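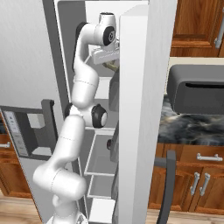 Bivau 住まいの相談室 あかりとインテリア部

吹き抜けのペンダントライト、どの高さに吊るすのが正解ですか?

投稿:まめしば団地

はじめまして。中古で買った家のリビングが吹き抜けで、天井がやたら高いんです。前の方が付けていたシーリングファンを外して、ずっと憧れていたガラスのペンダントを吊るそうと思っています。買ったのはKolldenの6灯タイプで、乳白色のガラスが房みたいに下がっているやつです(写真で一目惚れして、届いてから箱の大きさに青ざめました)。

で、悩んでいるのが高さです。真下にはダイニングテーブルを置くつもりなんですが、夫は「せっかくの吹き抜けなんだから高いところで光らせたい」派、私は「食卓を照らしてほしい」派で、もう2週間くらい平行線です。2階の廊下からも見えるので、あんまり低いと上から電球が丸見えになりそうだし、高すぎると下は暗いし、掃除どうするのって話にもなるし……。

コードは付属のままだと長すぎるので、電気屋さんに切ってもらう前に決めないといけません。切ったら戻せないと思うと怖くて。あと、全部ガラスなのでそこそこ重いです。普通の引っ掛けシーリングに付けて大丈夫なのかも気になっています。吹き抜けに吊るしている方、どうされましたか?

回答 3件

投稿:Dede Gyamfi

うちも吹き抜けです!そして同じく夫婦でもめました(笑)。うちはBacklundのガラスシェードで、直径が48センチ、たぶんまめしば団地さんのより少し小さいと思います。

結論から言うと、食卓用と吹き抜け用を一つの照明で済ませようとするから決まらないんですよね。うちは最初、テーブルの上から70センチくらいのところまで下げたんです。ごはんはきれいに見えるし手元も明るいし、最初の晩は大満足でした。ところが2階から見下ろすと、コードがひょろーっと一本伸びているだけで、なんだか釣り糸みたいで。しかも6人くらいで集まってテーブルを動かしたとき、立ち上がった義兄がおでこをぶつけました。ガラスは無事でした。

それで今は、ペンダントを2階の床の高さより少し下くらいまで上げて、食卓のほうは壁のブラケットライトを足しています。これだと下から見上げたときにいちばん形がきれいです。ただ、ブラケットの配線は壁の工事になるので、それが面倒なら床に置くスタンドでも十分いけます。

重さの話は、高さより先に確認してください。引っ掛けシーリングで支えられるのは5キロまでが目安で、それより重いものは天井側の補強とか専用の金具が必要になります。ファンが付いていた場所なら下地が入っている可能性は高いんですが、ファンの前にも何か付いていたかもしれないし、電気屋さんに天井裏まで見てもらったほうが安心です。うちは見てもらったら補強の板が10センチずれていて、結局入れ直しました。

コードは、いきなり切らないで!先に養生テープでコードを束ねて仮の長さにして、下に風船でもぶら下げておくといいです。うちはこれを2日やりました。昼と夜で印象が全然違いますし、2階の廊下を歩くとき、座ってごはんを食べるとき、玄関から入ってきたとき、それぞれ見てみてください。長さを調整できるコードリールを間に入れる手もあるんですが、重いガラスには使えないものが多いので、耐荷重の表示は必ず見てくださいね。

投稿:てんとう

高いところに吊るすなら電動昇降機おすすめ。高いけど、電球の交換と掃除のたびに足場を頼むことを思えば安いです。ただしこれも重さの上限があるので注意。LEDなら電球の交換はめったにないけど、ほこりは普通に積もります。ガラスだと特に目立つ。

投稿:北側の和室

照明の店で少し働いていたことがあるので、上の方の補足だけ。

2階から電球が丸見えになるのが心配とのことですが、シェードの上が開いている形なら、クリア球をやめて乳白の電球に替えるだけでだいぶ違います。まぶしさが減って、ガラスのほうに目が行くようになります。明るさは1灯あたり764ルーメンくらい(昔の60形よりちょっと控えめ)を6灯入れると、吹き抜けでも明るすぎると言われることがあるので、調光できる電球と調光器の組み合わせを最初から考えておくといいですよ。調光器に対応していない電球を入れるとちらつきます。店でいちばん多かった相談がこれでした。

あと色ですが、乳白ガラスは昼白色を入れると急に病院っぽくなります。電球色が無難です。どうしても白っぽい光がいいなら温白色くらいで止めておくのがいいと思います。

高さはDedeさんのやり方に賛成ですが、テーブルの位置を絶対に動かさないなら、低く吊るすのも私は好きです。その場合はシェードの下がテーブルから60〜80センチ。6灯で房状に広がるタイプだと横幅もあるので、向かいに座った人の顔が隠れないかを座って確認してください。

投稿:まめしば団地(投稿者)

みなさんありがとうございます!風船、さっそくやりました。息子が喜んでしまって1時間で割られたので、今はGrirkierの紙のシェードを代わりにぶら下げています。夫が廊下から見て「思ったより低くてもいいかも」と言い出したのに、私は私で高いほうがきれいに見えてきてしまって、立場が入れ替わりました……。

重さは量ったら梱包なしで5キロを超えていたので、電気屋さんに天井裏を見てもらう予約を入れました。電球は調光できる電球色にします。昇降機は見積もりを見てから考えます。2月中には付けたいです!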